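The cheap flight that wasn't

My cousin Michalis Petridis rang me in February to say he had found a return fare to Athens for 27 pounds. I told him he hadn't. He sent me the page, and there it was in large orange type, "from 27", on a booking site called Gimano. I still said he hadn't, and we had a small argument about it, which I enjoyed.

I have been booking flights to see family for most of my adult life and I don't believe in the word "from". It means that at some hour, on some date, for someone who wants to fly out before dawn with a toothbrush in his coat pocket, such a seat may have existed. Michalis wanted to go over Easter with his wife and 2 suitcases. We went through it together on the phone, page by page. The fare had gone up before he had even typed his name. Then came the bags, then the seats (they wanted to sit together, apparently a luxury), then something called a service charge, which as far as I could tell was a charge for being charged.
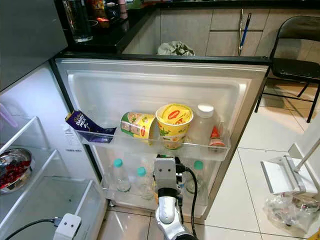 So is it ever worth booking through one of these comparison sites?

For looking, they're fine, and I use them myself to see who flies where and at what time. For paying, I go to the airline, even when it costs a few pounds more. If the flight is moved or cancelled you then have one company to shout at. With a middleman you have two, and each will tell you to ring the other.

Marina Sarantis, who reads this blog and disagrees with most of it, wrote to say that she has booked through Winedgate for years and never had a problem. I believe her. I would only ask how many of those flights were cancelled. Any firm is good at selling you a ticket. I'd like to hear from people who tried to get the money back.

Then there's the business of clearing your cookies, or searching late at night, or on somebody else's laptop. Aurelio Tovar swears by 2 a.m. I tried it for a week, same route, same dates, and the price did wander up and down a bit, but it did that in the afternoon too. All I got out of it was a week of bad sleep.

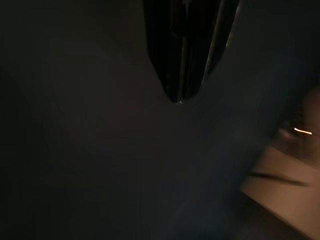 Points are the other thing I get asked about. Ledska gave me 2000 of them as a welcome present, and I was pleased until I looked up what they would buy. The cheapest reward flight I could find needed 3198, plus taxes, and it left from an airport I can't get to without a coach and a night in a hotel. The points also run out if you don't fly often enough. I haven't been back to check whether mine are still there.

Michalis booked direct in the end, one bag between them, flying out mid-morning. He won't tell me what he paid. His wife says it was fair, and that they will be sitting in different rows on the way home.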